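3.2 Surfaces and starting states

Folding was studied in the homes of nine participants, each of whom worked on the surface normally used for laundry. Most chose a bed or a sofa. Several first put down a mat or sheet, and we left this in place, as it is part of how the work is done. Garments were not flattened before a trial. Across the homes we logged 358 folds, of which some 7 percent were left out of the timing analysis after an interruption.

Figure 4 gives one surface from the set, with a garment in a thick bundle and other textiles kept farther back.

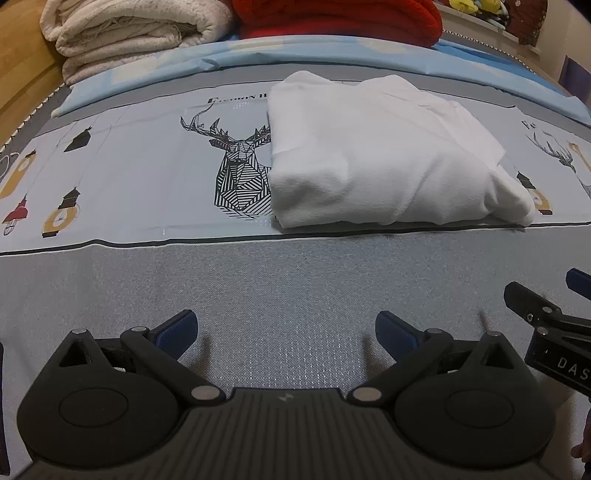 Figure 4. White garment, loosely folded, on a printed mat over gray woven fabric. Folded cream and red blankets are behind it.

Printed surfaces raised a coding problem. Our scheme, adapted from the Wernlow protocol, records the angle of the garment against the nearest straight line. On a plain bedspread that line is the edge of the bed. On a mat with a border, coders sometimes used the border and sometimes the furniture. After the July pilot we settled on the border wherever one was visible, and Padilla recoded the earlier trials.

Related items
Cherry Mae Padilla: Towel stacking in shared homes
Ivanov: Sorting before folding
The Mudbridge linen survey
Prelta working notes on bed making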